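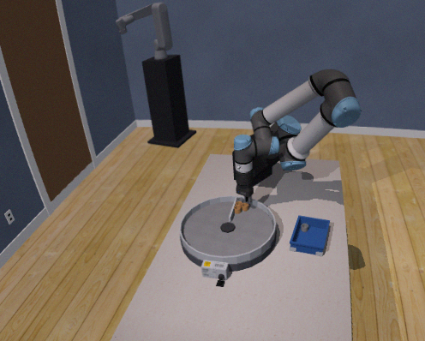 Light yellow-brown planks with dark seams, streaky grain and a scattering of knots.

Why Does Wood Have Knots?

I grew up in a house with a wooden floor, and when I was 8 I was sure one of the planks was looking at me. It had two dark ovals side by side, like an owl's eyes, and I used to hop over it on my way to breakfast. So I have a soft spot for knots!

Let's start with a tree. A tree grows taller from the tips of its twigs, but it also gets fatter. Just under the bark there's a very thin layer that makes new wood, and every year it wraps a fresh coat around the whole trunk, a bit like you putting on another sweater over all the sweaters you already have on. Those coats are the rings you see on a stump.

Branches get wrapped too. A branch starts out near the middle of the trunk, when the tree is skinny, and pokes out sideways. As the trunk gets fatter, it grows around the bottom of the branch and swallows it up, a little more each year. The part that gets swallowed is the knot. If you've ever seen a round or oval spot on a board, you've seen the inside of a branch (I still think that's great).

Live knots and dead knots

If the branch was alive while the trunk was growing around it, the two are joined together. Woodworkers call this a tight knot, and it stays put. If the branch had died, the trunk just squeezed in around it, bark and all. Those knots often have a dark edge, and sometimes they get loose and drop right out, leaving a knothole. Perfect for peeking through a fence!

Last November I walked through Tondonlow Wood, up the hill from Lelum, and the pines there showed me how this works. They grow so close together that the low branches don't get much sun, so they die and snap off. After that the trunk can cover the stubs and make smooth, clear wood over the top. A pine standing alone in a field keeps its low branches much longer, so you can expect plenty of knots in its boards.
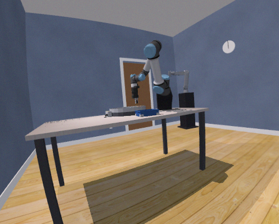
Floorboards of light wood under a long table with four dark legs.

What about the stripes?

The streaks running along a board are called the grain. They're mostly those yearly rings again, but sliced the long way. Think of a jelly roll. Cut across it and you get a swirl, cut along it and you get lines. Grain has to bend to get around a knot, like the water in the Tô when it slides past a rock. That's why you'll often see the lines curve on both sides.

Bent grain makes a board a little weaker in that spot, and knots are harder than the wood beside them, so they can be a pain to saw. At the Jelon sawmill they sort boards by how many knots they have and how big they are. The clear ones often cost more. I'd still pick the knotty ones – they've got faces.

Try it yourself

Find a piece of wood with a knot in it (ask first if it's somebody's furniture). Lay thin paper on top and rub gently with the side of a crayon. Rough old wood works best, and very shiny wood hardly works at all. Then follow the lines with your finger and see where they start to bend.

Posted 30/01/2020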